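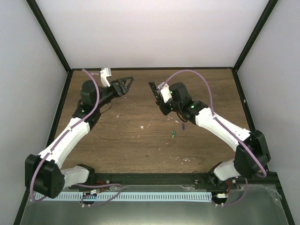

Me discute una lectora que veta y grano son la misma cosa, que en su casa siempre se dijo «a favor de la veta» y que los muebles salieron bien igual. Le doy media razón, y la otra media me la guardo para el apartado de terminología.

Enciclopedia > Materiales > Madera > Veta
Tiempo de lectura: 3 minutos
Imprimir | Enviar por correo electrónico

Veta de la madera

La veta es el dibujo que se ve en la superficie de una pieza de madera cortada. Sale de los anillos de crecimiento, de los radios, de los nudos y, sobre todo, de por dónde pasó la sierra. Llevo media vida mirando tablas y todavía me paro en los almacenes a girarlas para ver la otra cara (mi familia ya ni pregunta).

Terminología

En castellano hablamos con bastante alegría. Veta es el dibujo; fibra, la dirección en que se alinean las células a lo largo del tronco; grano, el tamaño y la disposición de los poros, aunque en muchos talleres grano quiere decir fibra y no pasa nada. En Retamal, donde aprendí, se decía «hebra» para todo y nos entendíamos estupendamente. Cuando alguien pide lijar a favor de la veta, lo que pide es seguir la fibra, y en una tabla recta las dos van juntas. En una raíz o en una horquilla ya no, y ahí es donde mi lectora y yo nos separamos.

Formación

En climas con estaciones marcadas, el árbol produce cada año una banda clara y ancha en primavera y otra más densa y oscura hacia el final del verano. En las coníferas el contraste se nota mucho. En el arce cuesta verlo, y en bastantes maderas tropicales los anillos apenas se distinguen. El roble tiene además unos radios anchos que, con el corte adecuado, aparecen como espejuelos brillantes. ¡A mí me siguen pareciendo lo más bonito de la carpintería!

Tipos de corte

El corte tangencial da esas figuras en forma de arco o de llama que casi todo el mundo asocia con una mesa de comedor. Aprovecha bien el tronco, pero la tabla se mueve más con la humedad. El corte radial deja líneas casi paralelas y una pieza más estable, a cambio de más desperdicio y más precio. Entre medias queda todo lo demás, que es lo que suele haber en el estante.

Veta imitada

Pintar vetas sobre maderas baratas es un oficio viejo, con peines, pinceles secos y mucha paciencia. Hoy se imprime el dibujo en papel decorativo y se prensa sobre un tablero. El muestrario de Fleramar que tengo en casa trae 73 acabados y hay tres nogales que no sabría separar ni con lupa. Un truco para reconocer la imitación: busque la testa. Si los anillos del canto no continúan el dibujo de la cara, hay chapa o hay impresión. También delata el nudo que se repite idéntico un poco más allá.

Lijado y acabado

Empiezo con grano 80 si la tabla viene fea, sigo subiendo sin saltos grandes y termino en 200 o lo que encuentre parecido en la ferretería. Los arañazos cruzados no se ven hasta que se aplica el tinte, y entonces se ven todos. El aceite oscurece y realza el contraste; la cera lo deja más discreto.

Véase también: albura, chapa de madera, espejuelo, marquetería.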